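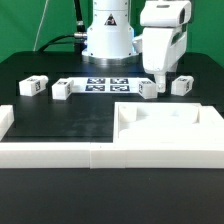
What makes a good plinth for a very small figure? A plain block with a flat top, a little wider at the foot than at the top, and tall enough to lift the piece clear of the table.

Homa Shirazi has been making table pieces in Holtstead since October, and white is the only color she uses. She sells them under the name Turura, and the first run of 596 sold out. Her new one is 1,135. She prices the blocks and figures separately — most buyers take both.
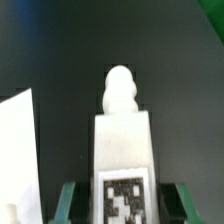 Small figures are easy to lose on a crowded shelf, and Shirazi thinks most people set them too low. She likes one piece to a block. A white figure with three soft tiers, the smallest at the top, reads clearly on an upright white block, even with no color to help it. The low walls came later, after a customer asked for something to run along the front of a table. Shirazi still sands every edge by hand.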